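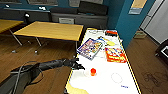 Setting up your first season in a fantasy wrestling league takes one evening, and I promise it's more fun than it sounds! You need a roster list, a scoring sheet and a big surface to spread out on. A long white table like this one is perfect, with room for every wrestler's card in a row and space left at the far end for whatever else is lying around (a puzzle box, a picture book, you name it).

Step 1. Give each manager a budget. We use 200 credits in the Jurmont league, and it makes for wonderfully tense bidding.

Step 2. Run the auction. Start every wrestler at one credit and go around the room. Set a timer for 90 seconds per wrestler or you'll be there until January!

Step 3. Score the shows. A win is ten points, a title win is 25, and a run-in that changes the result is five. Fulvio Greco won our last season with 1579 points, and I finished on 776, so please take his drafting advice over mine. (He says to buy tag teams early.)

Step 4. Open the trade window after the fourth show. Both managers post the deal in the group chat, and it counts from the next show on.

Ties go to whoever has more credits left.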